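Folding cell, bench 2, notebook
April, started 8:15 am

Picking up where I stopped, which was with the right wrist apart on a tray and me looking for the small hex key. Found it in my jacket. Moving on.

Main business today: the cables at both wrists. Manju Tomar spotted it first, when she was doing the sock program and the right arm came round with its elbow high and the cable took a bite out of her timing. It was dragging on the tabletop, catching a little at the seam between the two table sections, then letting go with a twang. You could hear it from the coffee machine! The arm faulted with a torque warning on joint 5, and of course everyone's first thought (mine too) was the gearbox. It was not the gearbox. I ran the joint by hand with the power off and it's smooth all the way round, no notch, no grit, lovely. It's the cable pulling on the wrist from outside and the controller calling it an overload, fair enough from its point of view.

So what I did, in order, so Ritu can repeat it on bench 3:

Power off at the wall, not at the pendant. Lock the tag on. Take the gripper off the wrist (four screws, mind the washers, they jump). Pull the old sleeve back and look at the cable where it leaves the connector. Ours had a flat shiny patch where it's been rubbing and one spot where the jacket was starting to go white. No copper showing. I cut it back anyway and put on a new connector from the Kurkent box, second drawer. There are only a few left in there, I've put them on the order list.

Then the slack. The old setting was 70 mm of free loop past the last clip and I think that was chosen by someone who only ever ran the arm straight out in front. With the elbow bent in for the small stuff it's nowhere near right. I went up in steps with tape on the cable for a marker and settled on 32 mm more than we had. Any further and it gets under the fingers. Left and right are set the same for now, though I suspect the left could give some back. It loops up over the top and stays out of trouble by itself, the smug thing.

Finger pads next. I cleaned both sets with the alcohol wipes and went over the serrations with a toothbrush. The amount of lint in there! Red fluff, gray fluff, a bit of something I hope was thread. Closed each gripper on a strip of paper and pulled, top, middle and tip. Left was even. Right was soft at the tip, so I loosened the lower finger, squared it against the block and did it up again. Soft spot gone. Manju says we should do this every week and she's right and I'll write it on the sheet.

10:40. Power back on, homed both arms, no complaints. Camera check: the right wrist module came up with its picture tilted a hair, which was me, I'd nudged the bracket. Loosened, leveled, tightened. Calibration board out, ran the Jiditz routine twice. First go the left arm came out 5 mm long in reach, second go it was inside the limit. I don't love that. Same board, same lights, I hadn't touched a thing. Note to self to run it cold tomorrow before anyone has moved the arms and see if it's long again.

One more thing on the fixed gear. The feet at the front of the table had crept, so the table wasn't square to the base any more. Shoved it back to the floor marks with Ritu on the other end and closed the gap between the two tops properly while we were there. It's much better now, you can run a fingernail over the join and hardly catch. If you lean on the back section it'll open up again, so please don't sit on it to eat your lunch, you know who you are.

After lunch I let it run on clothes at slow speed with my hand near the stop, and watched the cables and pretty much nothing else.

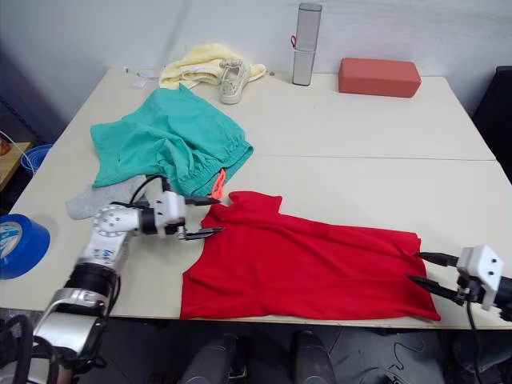
Both arms in at the red shirt, right cable hanging down clear of the fingers.
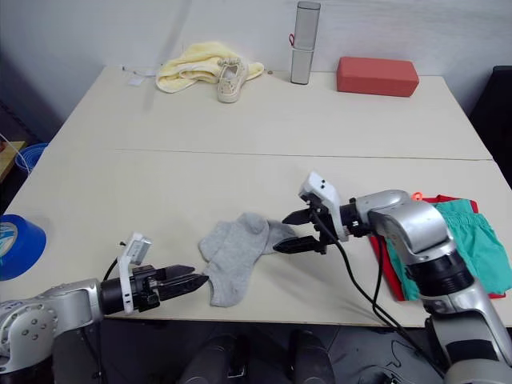
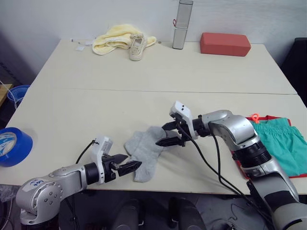
Socks for the last one and this one, with the right elbow bent and the cabling lying down across the table.
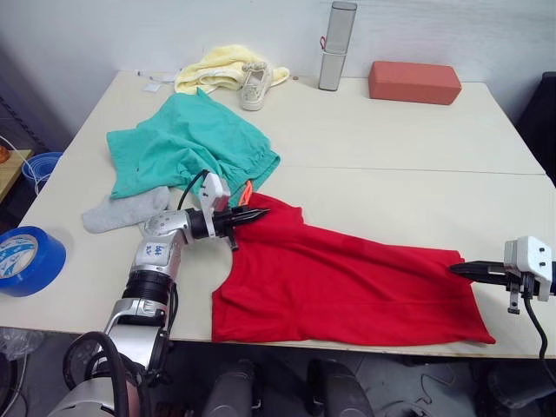
No torque warnings in the whole run, on either arm. I pushed the speed up one notch at the end and still nothing, so I'm happy to say the joint 5 thing is closed unless it comes back. Socks are still the hard case for the right side. I want a guide clip on the forearm to lift the cable before it gets to the table, something printed, with a wide mouth so it doesn't pinch. Ritu has a drawing from when she was at Vashisht that she thinks will fit with the hole spacing changed. She's going to dig it out.

Other bits, before I forget:

The left gripper makes a small tick when it opens all the way. It did it before I cleaned it too. Doesn't change with speed. I think it's the end stop and I'm leaving it alone until I have the spare in my hand.

The Tornura power supply fan is loud again. Blew it out with the air can, better for ten minutes, loud again. Ordered a fan.

Pendant battery door is held on with tape. It works. Don't pull it.

If you swap pads, write the date on the inside of the bag the old ones go in. I opened the drawer this morning and there are three bags and no dates and I couldn't tell you which pads are the worn ones.

New cable length is written on the setup sheet in pen, and I crossed out the 70 so nobody goes back to it. Manju, can you change it in the file copy as well? I don't have the login on this machine.

Tomorrow: cold calibration first thing, then bench 3 wrists with Ritu, same steps as above. I'd like to get the clip printing overnight if the drawing turns up. Arms parked, power off at the wall, 5:20 pm.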